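Home | Tickets | My Queue | Parts & Orders | Knowledge Base | Log out

Ticket 2637: Second arm pair for the brick bench, quote doesn't match what we need
Status: open, waiting on supplier
Category: equipment planning

Okay, so I'm opening this as a ticket because the email chain got out of hand and I couldn't find anything in it anymore. Short version: we want a second bench like the one we have, the Unen quote came back in May, and when I laid it next to our own parts list the two didn't agree on much beyond the arms. I need to get a clean number to purchasing and right now I don't have one.

The bench we're copying is the two-arm one with paper over the tabletop, red and blue bricks on one side and yellow and green on the other. Eight bricks, which has to be the cheapest line in the whole budget!
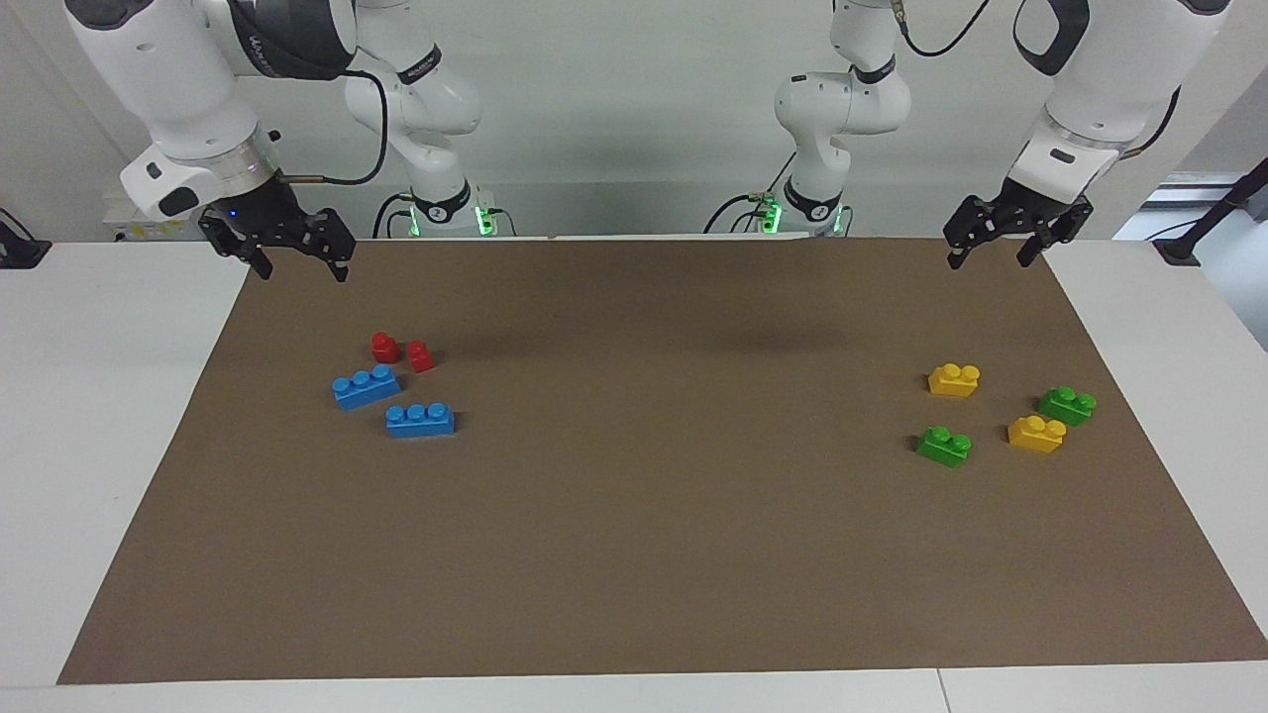

Posted by: bench lead and keeper of the equipment spreadsheet, Utville site

What I expected to see on the quote: two arms, two grippers, two mounts, the power and signal cables, one table, one workstation. What I got: two arms, one gripper (one!), no mounts, and a line called "integration kit" with no contents listed. I wrote back asking what's in the kit and got a brochure.

First thing I tried was asking them to just re-quote from our list. They said the list used our own part names and they couldn't match them, which is fair, I made half of those names up myself two years ago. So I spent a morning going down the list and swapping in supplier part numbers wherever I could find them on the old invoices. Most of them matched. The mounts didn't, and neither did the short cables.

Update, Tuesday, 10:40 a.m.

Talked to Unen on the phone. The single gripper was a typo on their side and they'll fix it. The mounts are sold separately now and come to $251 each, so that's two more lines for me. The integration kit is cables plus a day of remote setup help. I asked if we could drop the setup day and keep the cables — we've set up a bench before, we know where the swearing happens — and they're checking.

I also got a price from Takedia for just the table and the stand hardware. It came to $671 delivered, and they can cut the top to our size, so I'm leaning that way. The one catch is lead time: 12 weeks. If we order the arms first and the table last, we'll have very expensive boxes sitting in the hallway, so the table has to go in first even though it's the boring part.

Update, same day, after lunch

Somebody in the budget meeting asked me why we can't save money and get one arm for the new bench. It's a reasonable question and I didn't answer it very well on the spot, so I'm putting my answer in the ticket where I can link to it.

The tasks we want on the new bench are two-handed ones. I want each arm holding a brick with both of them over the mat together, a green one in one gripper and a blue one in the other, that kind of thing. With one arm we'd be buying a setup for a different set of tasks, and then we'd be back here next year asking for the second arm plus a second round of shipping. I'd much prefer to fight about the price once.

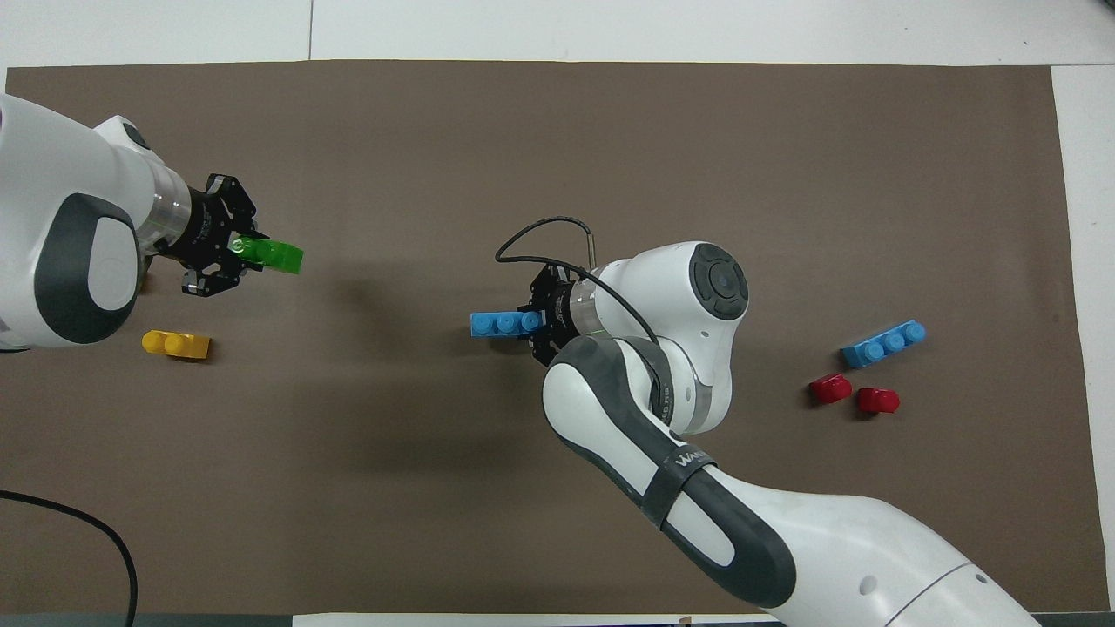
The other thing I forgot to budget for last time was cable length, and I'm not doing that again. The cables need slack for the arm to reach and turn, and then they still have to get off the table and over to wherever the power is. We bought them too short the first time and ended up paying rush shipping on longer ones. So on the new list I've added a longer set for both arms, plus one spare of each. I also added a spare set of gripper fingers, because waiting on fingers with two good arms standing there is maddening.

Things I looked at and left off: a nicer table with drawers (lovely, no), a second workstation monitor (we have old ones in the closet), and a printed work mat. Plain brown covering does the job and I can replace it whenever it gets creased.

Update, next morning

Corrected quote arrived from Unen. Two grippers, good. Mounts are on there. Cables are split out from the setup day, also good, but now the shipping address is the Trindade office and not us. Please don't anybody approve it yet! If it goes through like that we'll be driving two arms across the state in the back of a van, and I've done that once and my back still remembers.

I've asked for one more revision with the Utville address. Once it's in, I'll attach it, along with the Takedia quote, and send both to purchasing as one request so they get approved together.

Still open:
- revised quote with the right address
- confirm the warranty starts on delivery and not on the order date
- measure the doorway before the tabletop size gets locked in
- find out which budget line the spares go under (equipment or supplies, I've been told both)

If you have opinions on the spares list, put them in a comment before I send it. I'm leaving the ticket open until the table order is confirmed.

Contact the equipment desk | Copyright Utville Equipment Support | Back to top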